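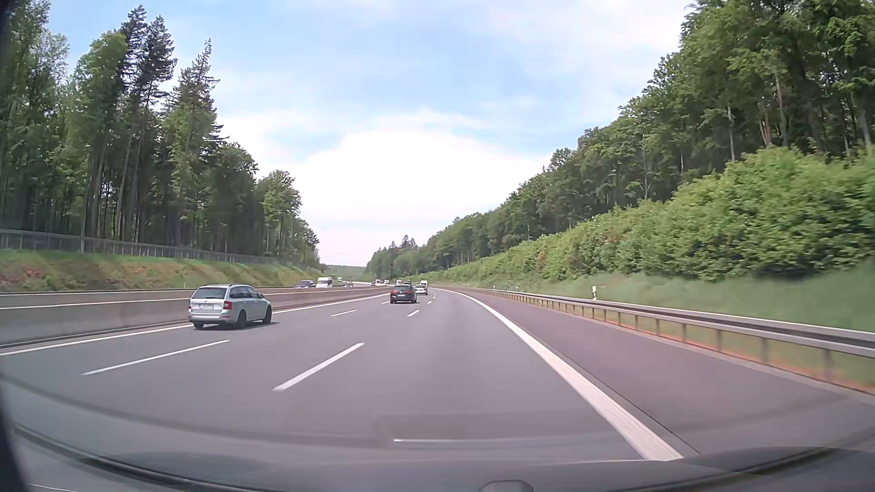

Shadi asked which lane a towing outfit should be in between junction 17 and the Grurnudell exit, and whether the lane count changes on the way. I have driven it in both directions with the caravan and will answer for the outward run only. The basic section has three lanes and a continuous concrete barrier in the middle, no gaps. The right lane is the one to stay in. Traffic sorts itself out to the left of you, as with the silver estate in the far lane and the black car ahead in the middle one, and you need do nothing about either of them.

Earlier message, from Shadi Rawashdeh:

> We are taking the van and the small trailer to the Tekis site in
> January. Total length is a little over 11 metres. My map shows
> three lanes all the way, but a member at the last meet said there
> is a fourth in places and that he got carried off the motorway by
> it. Is it a crawler lane or an exit lane? Also, how do people get
> on with passing motorhomes? I find the sideways pull unpleasant.
>
> Shadi

The fourth lane is an exit lane. It opens on the right with no change in the surface, so the paint is the thing to read. Ordinary lane lines have thin dashes with long gaps. The line between the through lanes and the additional lane has thicker dashes. If the thick line is on your right, you are still on the through road. If it has moved to your left, you are leaving, and should do so and rejoin at the next roundabout. I would not cut back across with a trailer on.
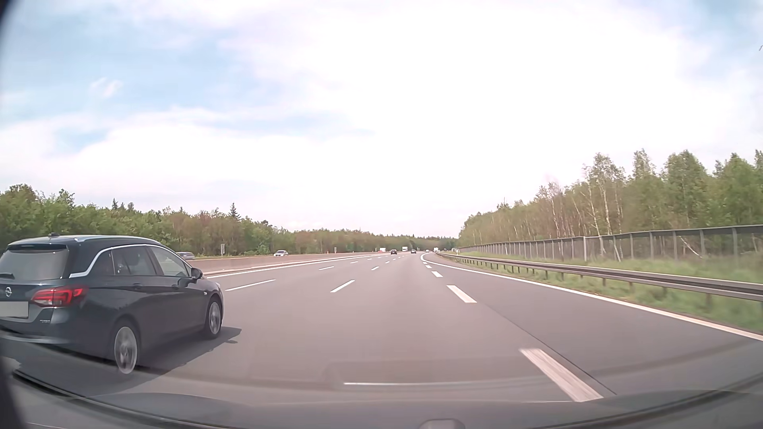 Additional lane on the right, marked off by the thicker dashes. Opel estate alongside in the next lane to the left.

Note also the solid line at the left side of the carriageway. It is a good reference if spray hides the dashes, though from the right lane you will mostly be looking at the one on your own side.

On passing motorhomes: the pull comes in two parts. As you draw level with the rear corner you are drawn in slightly, and as you clear the front you are pushed away. With a short trailer the second part arrives twice, once for the van and once for the trailer. My practice is as follows.

Check the mirror early and move to the middle lane well back, so that the steering is straight before you come level.

Hold a steady speed. Lifting off beside the other vehicle makes the trailer push.

Sit slightly left of centre in the middle lane, but do not touch the line.

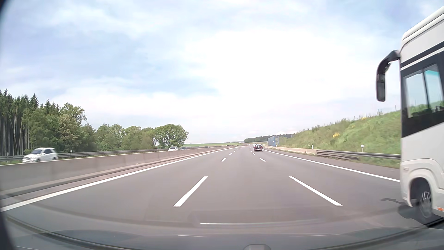
Allow for mirrors as well as bodywork. On the larger coachbuilt types they hang well forward on arms, and the gap at that point is smaller than the gap at the wheels. Look ahead of the vehicle you are passing too. If there is a slower car in front of it, its driver may want to come out, and it is better to wait behind until he has made up his mind.

The whole run is 57 km. With a trailer I stop once, at the Nasrallah services, and check the hitch and the tyres. The parking bays for long outfits are behind the fuel station and are badly signed.

Regards,
list member, western section

Comments

Enel: Agree about the thick dashes. The same marking is used on the return side, but the lane there is shorter – you get less time to read it.

Shadi Rawashdeh: Thank you, that answers it. I will stay right and watch the paint. Is the surface behind the fuel station level?

Enel: Slight slope towards the hedge. Chock the trailer if you unhitch.

Contact the list owner | Copyright remains with the authors of messages | Back to top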